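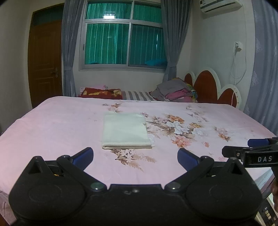

About > Who We Are > The Towel Problem

15th March — posted by the Risden folding team

We're Risden, a small shop that teaches machines to handle laundry, and if you've found this page you probably heard about the pinch. So I'll start there.

Last May one of our folding arms, the model we call Lalta, closed on a bath towel and didn't open again. The software thought it had let go. The arm lifted, the towel went with it, and so did the sleeve of the person standing next to it (me!). I got a bruised wrist and a ruined cardigan. The stop button worked fine, but I had to reach across my own trapped arm to hit it, and that bothered me for weeks.

We pulled the logs. Out of 1,132 releases, 6 had been marked "open" while the fingers were still shut. Six! The sensor was reading the motor and had no idea what the fingers were doing. A worn coupling from our old supplier, Flevitz, was slipping just enough to fool it. I don't blame them, we'd run that part way past its service date.

So what changed? We put a second sensor on the fingers themselves. If the two readings don't agree, the arm stays put and goes limp. There's a stop button on both sides of every station now, and couplings get swapped at 800 hours, no arguing. We also do a lot more of our towel work with hand-held grippers, out on regular beds with regular patterned sheets, before an arm gets anywhere near the job. It's slower — and my back has opinions about leaning over mattresses all day — but I like it.

Our shop is upstairs in the old Björklund building, 165 steps from the bus stop. Come say hi, and please roll up your sleeves.

Comments

mapletree: Did the limp mode ever drop something heavy on anyone's foot?

dryerlint44: We had the same false open on a packing line. Second sensor fixed it for us too.

pjk: RIP cardigan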